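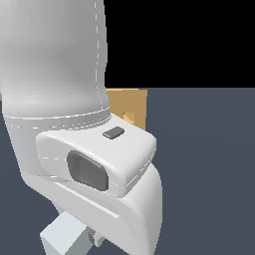

Mapplebeck: Disagree. The Flarstead road is fine in October if you leave before the school buses.

fatus191
I drove it last week and sat behind a gravel truck the whole way. The Flerton bypass is longer but you keep moving. 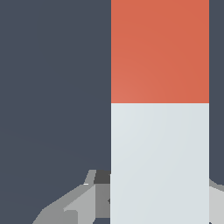 It also has the only gas station open after dark — nearly 600 people in town and one pump.

Consolacion Mangubat
The pump takes cards now. I still go by Flarstead. Three stop signs and you're through.

Mapplebeck
Same. The bypass floods by the creek.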